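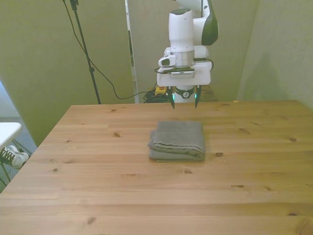

A grey towel, folded, on the pine table.

Towels, then. When I asked in the October newsletter what you would like to read more of, I was rather expecting soup, and soup did come up, but a surprising number of you wrote in about the airing cupboard. One reader in Undar told me she had refolded the same shelf every week since Christmas and it still slid out on to her feet whenever she opened the door. I do sympathise!

My own way is the one I learnt when I was working at the Panyasiri guest house, where we had 49 bath towels and one very narrow cupboard. Lay the towel out flat on a table (a bed is too soft, it sinks in the middle and you lose your corners), give it a good smooth with the side of your hand, and bring the long edges in so they meet. Fold it in half along its length, then in half again from the short end, and once more if your shelf is shallow. Put it away with the rounded fold facing out – it looks much neater, and you can pull one from the pile without the rest coming along too.

Please don't fret if a bottom layer pokes out a little. Terry is a springy sort of cloth and it won't lie like a bed sheet, whatever you do to it. I used to go round tucking in every edge and I can't say the towels dried anybody better for it.

A few of you also asked about softness. I leave out the fabric conditioner altogether, and shake each towel hard before it goes on the line and again when it comes off. Gesia, who runs the linen stall next to Tuvinetti, swears by half a cup of white vinegar in the rinse, and hers are lovely, so do try that if your water is hard like ours.

Next time I shall get on to fitted sheets, which I have been putting off – if you have a method that works, please write and tell me before I have to make one up.

Hayley Pearce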